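July, late arvo, kettle on

Well, the hand gripper is back in one piece and I'm only a bit cranky. The left finger had been closing a whisker behind the right one since yesterday, so I had it upside down on the kitchen bench with the little hex keys, nipping up the pivots on the linkage arms. Too tight and it drags, too loose and the tips wander all over the shop. Laiba Farooqui (bless her, she answers at all hours) reckons you go snug and then back off a hair, so that's what I did, and then I took it in to the clothes to see how it behaved. 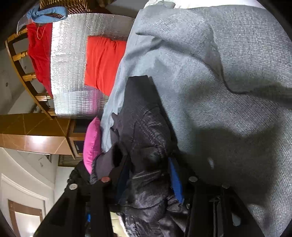
I'd been dreading the puffer more than anything, to be fair. Slippery stuff, nylon, and if the pads aren't sitting square it just slides off the tips and you're left pinching air. The Distura notes say to check the pads every 40 grabs, which I'd let go to 58 by my tally, oops! Wiped both of them down with a damp cloth, let them dry, and pushed them back on until they sat flush.

Then I opened it right out and had a proper look at the gap between the fingers, which I should have done first. Roughly 39 mm at the pads, if I'm holding the ruler straight, and I wrote that inside the lid of the case so I've got something to compare with next time.
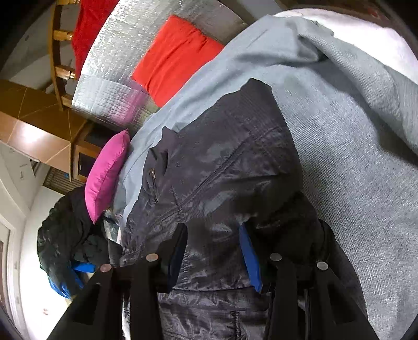

Fingers open over the dark one with the little zip.

Still need to ring Wurnavbridge about spare pivot pins, and I want 2 sets this time. Might do it after tea.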